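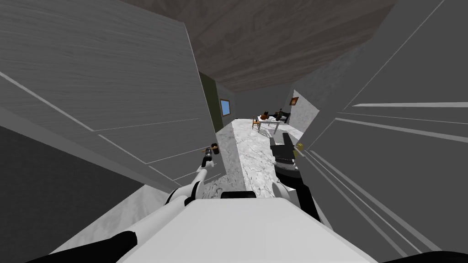
The key came in a padded envelope with a grocery list on the back, and the grocery list was for me. Butter, lightbulbs, the good mustard. That was how my aunt Prys did everything. She was going into the hospital in Adska for her hip, she'd be gone most of July, and would I mind staying at the house in Drekville and keeping the tomatoes alive?

I said yes before I'd finished reading. I had just quit my job at the tile showroom (long story, mostly about a man named Rampersad and a parking space) and I was sleeping on Hae-won's couch, which was a very short couch. A whole house! With a porch! I would have kept alive anything she wanted.

Now, I should say that Prys Jarman wasn't really my aunt. She was my mother's friend from way back, they shared an apartment in 1967 when they were both trying to be singers, and when my mother died Prys just sort of moved up a spot. She called on my birthday. She sent me socks. She never once said anything sentimental and I'd have been scared if she had.

So I got there on a Saturday with the mustard and two bags of clothes, and the first thing I found was a note taped to the kettle.

"Fills slow. Don't shout at it."

There was one on the back door too, and one on the bathroom mirror that said "You look fine." I walked through the place reading notes like it was a museum. The one in the pantry said "Nenora will come at 4. Let her in. Do not let her take the blue dish."

I didn't know any Nenora. I looked at the clock and it was ten till, so I put on a cleaner shirt.

At four on the dot there was a knock, and on the porch stood a very small woman in a very large raincoat. It wasn't raining. She looked me up and down.

"You're the daughter," she said.

"I'm the daughter," I said.

"You have her chin." She went right past me into the kitchen, opened a cabinet without asking, got down two cups, and shouted at the kettle.

We had tea. She told me about the neighbors. Siyabonga Zwane across the road was growing a pumpkin he talked to in the evenings, and the Msimang girl, Karabo, had gone off to be a dentist and come back wanting to raise goats. She told me the mayor was a fool and so was the last one. I kept looking for a place to get a word in and there wasn't one, it was like trying to merge onto a highway. Then, with no change in her voice at all, she said, "And I'll just take my blue dish home with me."

"Oh," I said. "I'm not supposed to let you do that."

"Who says?"

I pointed at the pantry. She got up, read the note, and laughed so hard she had to hold on to the shelf.

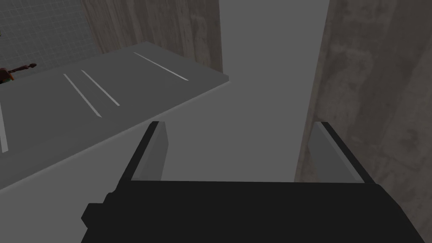 "Twenty years," she said, when she could talk. "Twenty years she's had that dish. I brought a casserole over when her furnace quit and she never gave it back."

"Why not?"

"You ask her."

So I did, that night, on the phone. Prys sounded tired and a little floaty from the pills. I told her the tomatoes were fine, which was true of most of them. I told her Nenora had come.

"Did she get it?"

"No."

"Good girl."

"Prys, it's her dish, though."

There was a long breath on the other end. I could hear a TV going in the next bed over, some game show, people clapping.

"If she gets the dish back," Prys said, "what's she going to come over for?"

I had a joke ready and I didn't use it. I asked about the hip instead, and she told me in a lot more detail than I wanted.

Nenora came back the next day at four. She came every day at four. She tried distraction (smoke! from the neighbor's! look!) and she tried bribery, with plum jam, and one afternoon she brought a lawyer's letter she had very clearly written herself, signed by a Mr. Hậu Triệu, who I later found out was her podiatrist. I held the line. I got good at it. I moved the dish around at night so she couldn't plan ahead, and in the mornings I'd forget where I'd put it and have to hunt for it in my pajamas.

Somewhere in there I stopped checking the job listings before breakfast. I helped Karabo put up a fence, badly. I met the pumpkin, and I'll admit I said hello to it.

Prys came home at the end of the month with a cane and a haircut she hated. I'd cleaned everything twice. I'd taken down the notes and put them in a drawer, and she noticed that before she even had her coat off.

"Where's my kettle note?"

"In the drawer."

"Well, put it back. How will I know?"

At four o'clock there was the knock. I started for the door, but Prys waved the cane at me and went herself, one slow step and then another, and it took her so long that Nenora knocked again, louder, and yelled through the wood that she was getting old out there.

"You were old when you left your house," Prys yelled back.

I got down three cups. The blue dish was on the table, right out in the middle, because I'd run out of hiding places and figured it was her problem now. They came into the kitchen arm in arm, arguing about the cane, and Nenora stopped and looked at the dish and then at me.

"She left it out," she said. "Your own blood, and she left it out."

"She's new," said Prys, and sat down, and moved it over to her side of the table.

I filled the kettle.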